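Forklow G2 adaptive gripper: long-term review
Reviewed by Chiharu Oda

The unit under review was bought at full price, 2879 dollars with the wrist adapter, and has been running since February. It replaced a Zurkside parallel jaw that had worn out its slides. The work is bottle handling: pick a filled plastic bottle from the bench, turn it, hand it to the next station. Most of this review concerns one fault, as the rest of the gripper is decent and can be dealt with quickly.

Setup took an afternoon. The mounting pattern matched our arm, the cable was long enough, and the configuration software installed on an old laptop without complaint. The manual is clear on wiring and poor on everything else. Finger travel is smooth and the noise level is low enough to talk over. Small bottles are no trouble at all.

The fault appeared in the third week. With a large bottle held by the base and swung through a wrist rotation, the grip force reading stayed at 50 newtons while the bottle crept in the fingers. On the fourth cycle of that run it let go completely and landed outside the marked zone. Nothing was hurt except the bottle and a floor mat. The controller logged no slip, no overload and no warning of any kind. It reported a good grip for a further two seconds with nothing in the fingers, and the arm carried on to the handover point.

That second part bothers me more than the drop. Any gripper will drop something eventually. A gripper that tells the cell it is still holding a part has taken away the one signal the stop logic depends on.

I traced the cause over several evenings. Force is worked out from motor current at the base of the finger, and the linkage has enough friction that the figure barely changes when the load shifts sideways. Fast rotation makes it worse. At full wrist speed I lost the bottle in 20 of 105 test swings. At half speed there were no drops, but the reading was just as flat, so I would not call that a fix.

Forklow support answered within a day and sent firmware 1.8, which adds a finger position check. If the fingers close past the taught width, the output now goes low. This works for a clean drop. It does not catch creep -- the fingers stay at nearly the same width while the bottle slides. Support confirmed this and suggested the Kaneko pad kit, sold separately. The pads help, and they should have been in the box.

My current arrangement is a Faven beam sensor at the handover point, wired to the stop circuit independently of the gripper, plus the pads and a reduced wrist speed. It has run without a drop since. The guard door stays interlocked during all large bottle work.

Recommended for light parts moved slowly. For anything heavy, tall or held at one end, budget for a separate part sensor from the start. Three stars out of five. 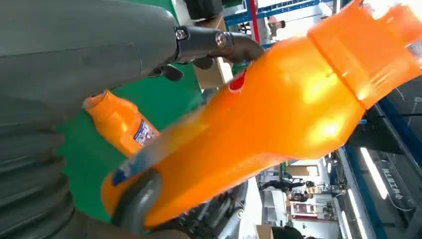 Does the firmware update make the gripper safe to use without an external sensor?

For small, light parts at low speed the position check may be enough, subject to your own risk assessment. With large bottles it misses creep, so keep an independent sensor on the stop circuit.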